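Clovus – a card and lane battler for two to four players

Platforms: phone, tablet, desktop browser
Players: 1 (against the computer), 2, or 4 in teams
Match length: short, with sudden death if the score is tied
Made by: Fokovden

Clovus is a real-time strategy game where you build a deck, pick a captain and fight for control of three river crossings. It sounds simple and for your first match it is. Then somebody floods the middle crossing while your whole army is standing on it, and you start to see how much is going on in here!

How a match works

Each player brings a deck of 12 cards. Your hand holds four at a time, and playing one costs grain, which fills up slowly on its own and faster if you hold a mill. Units walk toward the nearest crossing unless you drag them somewhere else. Captains are different – you steer them yourself the whole time, and if yours goes down you play on without one until the next bell.

The river is the part we love most. It rises and falls during the match, and water cards let you push it one way or the other. Light units can wade at low water. Heavy ones need a bridge, and bridges can be burned, rebuilt, or (this is a favorite of ours) swung around to face the other bank.

The captains

Bastos is the one you start with. He's slow and very hard to knock over, and his horn pulls nearby units back to him, so he is a good pick while you learn the lanes. Ilídio Meireles, who designed most of the captains, still plays Bastos in every team match and still wins far too many of them.

The other captains unlock as you play. None of them are sold separately. You'll meet the Ferry Sisters early on, who count as one captain but stand on opposite banks and swap places when you tap them. The Beekeeper comes later and takes some practice, mostly because her swarms don't care whose side you're on.

Cards and decks

There are 220 cards in the game right now, and every one can be earned by playing. A match win gives you a crate, and crates from higher leagues hold better cards. Doubles turn into dust, which you can spend on the exact card you want. You can save up to 400 dust at a time, so spend it before you open a big stack of crates.

Deck codes can be copied and pasted into chat. Lorna Niven has put a few starter decks in the in-game library, and her all-frog deck is sillier and stronger than it has any right to be.

Team play

Two against two is where Clovus really comes alive. Partners share one river and one grain supply, so talking helps a lot, and there are quick signals for anyone playing without a microphone. You can also pass one card per bell to your partner. We've seen whole matches turn on a well-timed ladder.

Private rooms work across all platforms. Make a room, send the four-letter code, and you're in.

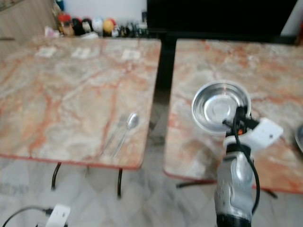

Marble tabletops with orange and rust veining.

What's in the latest update (27 June 2021)

– New map: Detville, a walled town with a canal running through the middle crossing
– Rematch button after private games
– Senyo Lamptey's new music for the night maps
– Captains no longer get stuck behind burning bridges
– Larger card text on small phones

What you need

A phone or tablet from the last few years will run it fine. The browser version wants a mouse or a trackpad with two buttons. You need a connection for all matches except the ones against the computer.

Language choices are English, Portuguese and Turkish. Muammer Kocabaş did the Turkish text and Teresa Quintela did the Portuguese, jokes included. Spanish is planned for August.

Price

Free to download, with optional outfits for captains and banners.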